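4.2 Clearing the table in simulation

Table clearing is the chore we were most excited to try, because it looks so easy when a person does it. A mug goes to the sink, a potato goes back in the bin, and the whole job takes less thought than choosing a plate. For an arm with two fingers, each of those objects is its own small problem. A mug can be taken by the rim or the handle, while a potato has no obvious place to hold and likes to roll.

We ran the Carna policy on 200 simulated table layouts, drawn from 7 object groups. Every layout mixed kitchenware with produce, and the objects were left wherever the sampler dropped them, sometimes on top of one another. Figure 3 shows one layout, with the gripper over the table near the mug.
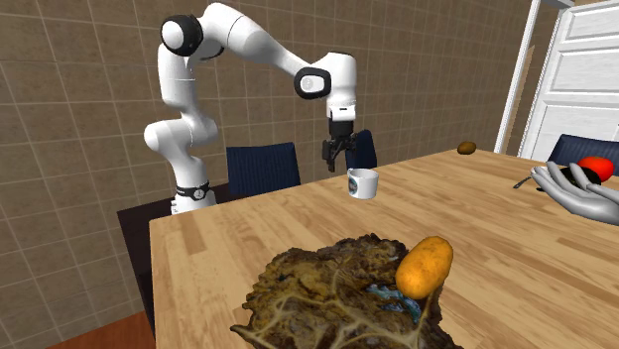 Figure 3. A rendered table-clearing layout with a white mug, potatoes, a tomato and a large leaf-like object.

The policy was trained on 2,000 demonstrations recorded by Damir Begović and Concetta Zuccaro, and we were delighted by how far that took us! Mugs were the clear success. The arm found good grasps on them even with the handle turned away, a case that had defeated our earlier Trolaver baseline again and again.

Produce was harder. Stacked items caused most of the failures: the fingers would close on the upper object and drag the lower one along, or push both toward the edge of the table. Retrying helped, and we allowed up to six attempts per object before marking it as missed. We think a better sense of contact would help more, and Section 5 describes our first tests of that idea.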